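Tromier Paired Hand Grippers — Home Collection Kit

Home | Data Collection | Hand-Held Tools | Tromier

Item no. 3899
Sold as a pair. Ships from our Polberg warehouse.

If you want a robot to learn how to tidy a table, somebody has to tidy a lot of tables first. Tromier is the set we reach for when that work has to happen in real homes. You hold one gripper in each hand, do the chore the way you'd normally do it, and every pick, pass and put-down is saved as an example your model can learn from. No arm to bolt down, no cell to book, and you can be recording in a new kitchen 14 minutes after you walk in the door!

We love it most for messy tabletop work. Small tins, bottles lying on their sides, shiny round things that want to roll away, a cloth that bunches up as soon as you drag something across it — all the stuff that's hard to stage well in a lab and that people have lying around anyway. 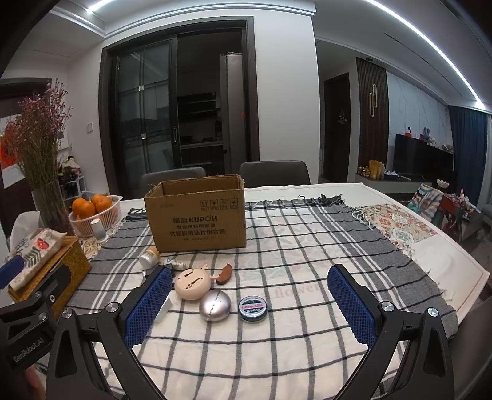 Our advice is to leave the clutter alone. Collectors new to the job like to clear a neat space before they start, and the model ends up knowing neat spaces very well. Mix up the order of your picks, use the left hand as often as the right, and keep the fumbles in (just tag them). A good session for one person is roughly 108 short takes, with a break before your wrists start complaining.

What's in the kit
2 hand grippers, left and right
4 spare finger pads
2 charging cables
Padded carry case
Printed task cards for table, shelf and sink

Works with
Takes load straight into Drikico Desk for trimming and labeling. Rawashdeh export is built in, so you can hand a finished set to your training team without converting anything.

Good to know
Wipe the pads between homes. Dust and crumbs change the grip more than you'd expect, and you'll see it in the data. Spare pads can be ordered separately, and the October pad set fits older Tromier pairs too.

Related: Tromier wrist straps | Drikico Desk single seat | Task card refill, kitchen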